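Student Projects > Household Technology and Design
April | Report submitted by Fadime Baysal and Umut Ertürk

Reading the Panel: Labeling and Ease of Use on a Household Microwave Oven

1. Purpose

This report presents the findings of a term project carried out by two students under the supervision of Ms. Bukola Adeyemi. The project examined how much of a common kitchen appliance can be operated by a person who does not read the language printed on it. The question arose in the shared kitchen at Tristthorpe, where residents come from several countries and the appliances have been acquired over many years.

2. Method

The microwave oven was placed on a plain surface with white fabric behind it, so that readers of the panel would not be distracted by other kitchen items. Each participant was asked to open the door, set a short heating time, change the setting, and cancel. Participants worked alone and were allowed to speak aloud as they went. No translation was given until the session had ended. Notes were taken by hand and compared on Saturday with Güven Tokgöz, who had prepared the English glossary.
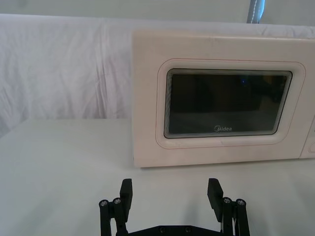
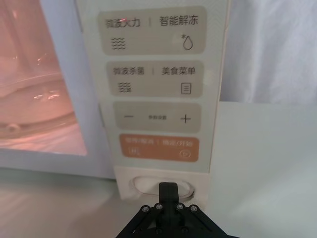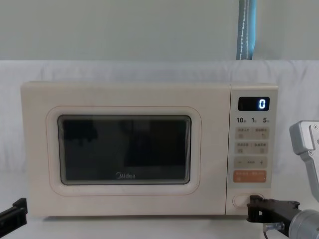
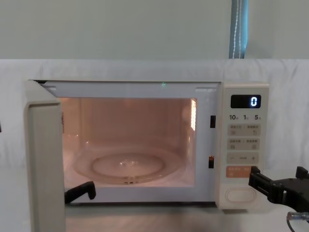
3. Findings

The quick-time figures 10, 1 and 5 were noticed early by all participants. The small characters beside them were less helpful. Several participants took all three figures to be in the same unit and could not explain why 10 should come before 1.

The minus and plus signs on the adjustment button caused no difficulty. The label between them, which translates as "parameter settings," was ignored by everyone, apparently without harm.

The orange button was correctly understood as the most important control. It was not understood that it serves two purposes. Its text reads pause/cancel on one side and confirm/start on the other, and participants who wished to stop the oven looked elsewhere on the panel first.

The split buttons gave the weakest results. The water drop with a snowflake mark was accepted as defrost by most participants. The wavy lines were taken to mean heat, steam or a fan. As wavy lines are used for both microwave power and microwave sterilization, the icons alone did not allow the two functions to be told apart. The food menu icon was usually described as a page or a list.

4. Recommendations

The authors propose a printed overlay in two languages for the split buttons, with the original text left uncovered. The time units should be written out in full. A short card beside the oven would be sufficient for the orange button.

A trial overlay has been drafted and will be reviewed by Helge Blomqvist before the end of term. The glossary is attached as Appendix 2.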